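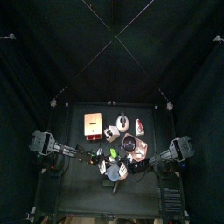
Thursday, open day, notes after closing

Doors opened at 9 and the first group from Foltby was already waiting in the corridor. We ran the two-arm table all day, with short breaks to let the joints rest. I write this while I still remember, so please correct me where you saw it differently.

Preparation. The black cloth was hung again on Wednesday evening. With the cloth up, visitors can only look in from the front, so not more than 5 persons can see well at one time. The rest stand behind and become bored. For the next visit I propose groups of 5, and the others go first to the Plolari bench.

Objects. We used the kitchen and house set: kettle, iron, the pot on the pink tray, the light blue cup, the wooden box with the red band, and the small things. I had planned to put them in a row. Finally we left them close together near the back of the mat, as in training. It is more difficult for the arms, but it looks more like a real table, and people asked better questions.

Demonstration. Each run was planned for 60 seconds. Left arm takes the lime-green piece, right arm takes the cup, both at the same time and close to each other. This is the part the visitors liked the most. In the morning the arms waited for each other too long and one lady asked if it was broken. I reduced the waiting value in the Sokero settings from 200 to 60 and after this the movement was more fluent. Not tested with the heavier objects. Please do not keep this value for the normal work before somebody has checked it.

Problems:
- Cup slipped once, before lunch. It fell on the mat, no damage.
- The cables on the mat must be fixed better. In one afternoon run the right arm pulled its own cable a little. I put tape, but this is not a solution.
- A child wanted to put his hand inside. We need a rope or a line on the floor.

Questions I could not answer well: how much electricity it uses, and if it can iron a shirt (three times!). I said that it can lift the iron, and that ironing is another matter.

The teacher from the Pangaribuan school asked for a second visit in January. I said yes in principle, but the room must be booked.

To do: return the borrowed chairs, order cable clips, write the new waiting value on the board, charge the tablet.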